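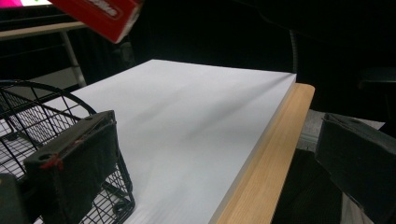 Gesden 招募手持夹爪操作规范评审参与者

发布日期：2020-03-31　文：叶振麟（Chin-lung Yip）

Gesden 正在修订《手持夹爪示教采集操作规范》第 2 版，现公开招募参与者，对草案条款进行实操验证并提交书面意见。验证工作由 Wissam Aoun 负责，条款文本由 Úna Dunne 统稿。

一、工作内容
按草案要求，在办公及居家类环境中使用手持夹爪完成抓取、移动、放置动作，逐条记录条款是否可执行、是否有歧义。重点条款如下：
4.2 接近网格类、薄壁类物体时的夹爪姿态与闭合速度；
4.5 桌下、柜旁等低照度区域的作业条件；
5.1 指面软垫磨损的检查周期与更换判据；
6.3 屏幕、证件等敏感信息进入画面后的处置；
7.1 作业中断、掉落及误触的记录格式。

二、参与条件
1. 年满十八周岁，双手活动无障碍，可连续站立作业 45 分钟以上者优先。
2. 能用中文撰写条理清楚的技术意见。
3. 有机器人集成、安全评估或标准编写经验者优先，无经验者须先完成线上培训。
4. 与 Trerell、Marquez 两家夹爪供应商存在雇佣或持股关系者，须在报名时申报。

三、安排与报酬
名额 100 人。每人完成 2 次作业，全部安排在 5 月。每次作业报酬 340 元，意见表审核通过后一并支付。设备由 Gesden 提供，不得自行改装指面或更换软垫。

四、数据与安全
作业数据仅用于规范验证。参与者可在提交前申请删除任一段记录，无须说明理由。出现夹伤、设备异响或软垫脱落，应立即停止作业并填写 7.1 所列表格。

五、报名方式
通过 Gesden 网站“规范评审”栏目提交报名表，注明编号 764。资料不全者不予受理。

最后更新：增补第二节第 4 项

读者评论

Teodoro Tan：5.1 的更换判据是按厚度还是按使用次数？第 1 版两处写法不一致。

叶振麟：草案改为按剩余厚度，使用次数只作为检查周期的依据。

Reynaldo Barredo：左手操作者能报名吗？4.2 的姿态图只画了右手。

叶振麟：可以，请在备注栏写明。

R. 林：培训时长算不算作业时间？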